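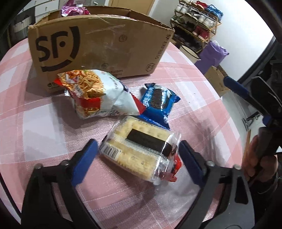
Snacks in front of a carton, with two hand-held grippers, one of the tasks covered by the draft rules.

Call for participants: review group for the home recording rules

Zullia is looking for 6 people to join the review group for its rules on recording household tasks with hand-held grippers. The work starts in January and is done from your own home. The language of the group is English, but it does not need to be perfect English. Mine is also not.

The present rules were written by Remedios Montoya and Brayan Flores when we had only a few operators. Now we have 2,447 recordings in the archive, and people are following the rules in different ways. One operator starts with the jaws open, another one with the jaws closed. Some people stop the recording when an item falls, some pick it up and continue. We want one text that everybody reads in the same way.

What you will do

You will read the draft (7 chapters, not long) and test it at your own table with items you already have. Packets of crackers, cookies, bags of chips and a cardboard box are enough for the first chapters. After each chapter you write down which sentences were not clear and where you did something different from what the rule asks. The group meets online one time per week, at 6 in the evening.

The chapters which need most attention are these:
Gripping soft and slippery packaging without crushing the food
Names, addresses and other private information on boxes and labels
Other people in the room, and how their permission is asked
Rest breaks, and weight on the wrist
When a recording must be deleted

Who can apply

You are 18 years or older and you can hold a gripper in each hand for short periods. Experience with robots is welcome but it is not necessary. We would be glad to have at least two persons who never did this work before, also one person who is left-handed. If you have pain in the hands or the wrists, please tell us before, so we can look together at which chapters are suitable for you.

What we offer

Each participant receives 600 euros when the last chapter is closed. The grippers are sent to you by Soler and collected again at the end, without cost. Your name will be printed in the final rules if you wish it.

Your test recordings are used only for the review. They do not go into the archive, and you can ask to delete them at any moment.

How to apply

Write to Montserrat Urquijo at the Zullia office, with the subject "Review group". Please tell us in a few lines who you are, what table or work surface you have at home, and which evenings are not possible for you. A CV is not required.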